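How to Read a Fringe Show Blurb Before You Buy the Ticket

Festival program season opens in January where I live, and every year the same thing lands in my mailbox: a fat booklet in which every show is hilarious, heartbreaking and not to be missed. I have been buying tickets out of that booklet for a long time. I have sat through a ukulele opera in a shipping container. I no longer believe a word of it, but I still read it closely, and you can get a surprising amount out of a blurb once you stop treating it as information and start treating it as advertising.

What follows is my method. It takes an evening. It will not find you the best show at the festival, and I'd be suspicious of any method that claimed to.

Step 1. Cross out the adjectives

Use a real pen on a real program if you can get one. Go through the blurb and strike every adjective and every exclamation mark. Then read what's left.

Take the one for Nadwood, a two-hander I nearly skipped. With the adjectives in, it was a "dazzling, fearless, wickedly funny ride." With them out, it said two sisters clear their mother's house and sing. That told me what I wanted to know. I like sisters and I can tolerate singing.

Some blurbs have nothing left when you do this. One last year came down to "a show about being." Skip those unless the ticket is free, and even then check how long it runs.

Step 2. Look for a noun that costs money

A piano. A live band. A trapeze. A set designer's name. Anything the producers had to pay for, or had to haul up a flight of stairs, is a sign that somebody took the thing seriously before they wrote the copy. A blurb that mentions a cellist has made a promise it can be caught breaking. "Stunning visuals" could be a bedsheet and a desk lamp.

This cuts both ways. Solo stand-up needs a mike and a stool, so don't mark a comedian down for having no cellist.

Step 3. Take the stars apart

A row of five stars means nothing until you know who gave them. Look for the name of the publication, then look for the year, then look for whether it was this show or the last one by the same people. You will find plenty of stars awarded to a different show. You will also find stars from a site that has never given fewer than four to anybody.

Pull quotes deserve the same treatment. Anything with three dots in the middle should be looked up. My friend Chantelle Shabalala once tracked down the full review behind "an evening... you will remember" and the missing words were "of technical failures." She went anyway and says the failures were the good part.

"Sold out" is the one people fall for. Sold out where? In a room with 3,000 seats, that's a triumph. In the back of a bar, it might be the cast's cousins.

Step 4. Translate the stock phrases

These are my own readings and I hold them loosely.

Genre-defying: they couldn't pick a section of the program.
Immersive: you will be standing up.
In your face: front row, bring a jacket you don't care about.
Interactive: they will ask your name and what you do for a living.
Work in progress: unfinished, priced accordingly, sometimes the best thing you'll see.
A love letter to: there will be cover songs.
Direct from a sellout season: see Step 3.
For fans of: the marketing person has not seen it yet.

Step 5. Make a shortlist and sort it

By now you should have crossed out most of the booklet. Ours listed 687 shows the last time I did this, and I got it down to one page in a night, with the TV on. Cut the survivors into slips of paper and sort them by what kind of evening they'd make: early, late, bring the kids, go alone. I know there are apps for this. I tried the planner called Unovlow for one festival and it kept recommending burlesque to me at lunchtime. Paper slips and any tray with a few sections will do the job.

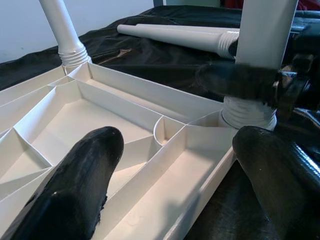
A divided organizer tray in white plastic.

Give the late-night pile a hard look. Shows that start after 11 sound wonderful when you are sitting at home in a bathrobe with the program. I allow myself one.

Step 6. Check the running time against the price

People skip this and then complain. A 50-minute show at full price may be fine if it's a good 50 minutes, but compare it with what else is on your page. Look for booking fees, too, which tend to appear at the last click. And be wary of anything that lists its running time as "approx." followed by a range. Jitaru, a clown piece I was talked into, was listed as 60 to 90 and went well past the 90.

Step 7. Watch one clip with the sound off

Nearly every act has a trailer now. Trailers are cut to music by someone whose job is to make it look exciting, so turn the music off. What are the performers doing? Does the camera ever stay on them for more than a couple of seconds? If all you get is confetti and an audience laughing at something you're never shown, I'd keep my money.

For a music act, do the reverse. Listen and don't look. Veronika Hofstetter, who books the cabaret tent at our local festival and has to sit through far more of this than I do, wants one whole song with no edits before she'll talk to anyone. It's a good rule for buyers as well.

Step 8. Leave a gap

Don't book every night. By the second weekend there will be something everyone in the bar line is talking about, and you'll want a free evening for it. I don't trust bar talk much more than I trust blurbs, but at least the people in line have paid to get in. Ask them what they saw that they didn't like. If they can't name anything, thank them and ask somebody else.

Does this work?

Some of the time. I've done it properly for several festivals now and I still walk out of one or two shows. The blurb for Teltora failed every step on this page. No nouns, stars from nowhere, a trailer that was mostly smoke. Lwazi had a spare ticket so I went, and I've been back to see it twice since. I still can't tell you what it was about, and going by the program, neither could they.

Anyway, cross out the adjectives first. Even if you ignore the rest, the booklet gets a lot shorter.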